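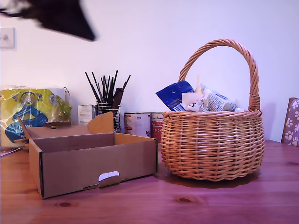
February, paste tests, second batch

Started 8:40 am. The first batch of wheat paste was too thick to brush on the thin Cao paper, and it left ridges under the spine lining. This time I used 33 g of flour to 187 g of water and strained it twice. Same pot, same spoon. I cooked it on low until it went glossy, took it off the heat and kept stirring until I could leave a finger in it.

It is better. It still grabs faster than Ebuka wants for covering. He likes to be able to lift a corner and set it down again, and with this one you get a single try. I thinned half of it with a little more water and labeled that jar B. Jar A is as cooked.

Strips

Cut strips from three stocks: the thin Cao, the Sullstead cover paper, and the last of the gray Grikeck. All with the grain running long. Pasted each one to board, waxed paper on top, and pressed under the 2000 g weight until after lunch.

Cao, jar A: cockled at both ends. Pulled away clean at one corner, so the paste was starting to set before it went down.
Cao, jar B: flat. Would use this.
Sullstead, jar A: flat and strong. Paper tore before the joint did.
Sullstead, jar B: flat, but I could start a peel with a fingernail.
Grikeck, jar A: fine.
Grikeck, jar B: not tested, ran out of paper.

So thin for the Cao and full strength for the Sullstead, at least until the next flour order. Melquiades thinks the brand of flour matters more than the water. I don't have enough results to argue with him. His notes from the Rerncombe job have a longer soak before cooking, which I skipped.

Colored sheets

The speckled endpapers need sorting by shade before anyone cuts them. The pinks don't match from pack to pack and it shows when two are facing each other across a hinge. Lavender-pink goes flat in the cardboard box, no folding and no rolling. Grain direction in pencil on the back, small, near the corner.

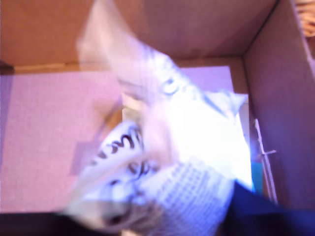
To do

Cook a third batch with the long soak and compare with jar A.
Order more Grikeck. Ask if they still have the gray.
Bend test on the Sullstead strips after a night under the weight.
Check jar B for smell in the morning. Throw it out if there is any doubt.
Ebuka to try B on a full cover and write down how long he gets before it grabs.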